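Ticket 2000 / Nahtdemo Fernsteuerung
Gemeldet: Llinos Meredith, 3. Okt. 2018
Status: offen

Beim Vormachen Knoten legen am Omar: Greifer folgt der Hand verzögert, 85 ms, ab und zu Sprung auf 400. Aufnahme läuft trotzdem weiter, Demo 11 also unbrauchbar.

Versucht:
- Konsole neu gestartet, nix
- Skalierung runter, etwas beser
- anderes Kabel, gleich

V. Muli: bitte Zeitstempel Kamera gegen Gelenkwinkel prüfen, Verdacht auf Puffer. Demo 11 nicht ins Training geben! Log liegt im Shemweta-Ordner, Rückmeldug an mich.

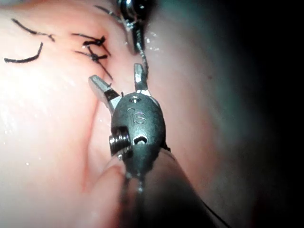 Anhang 1: Greifer offen, Faden hängt am oberen Instrument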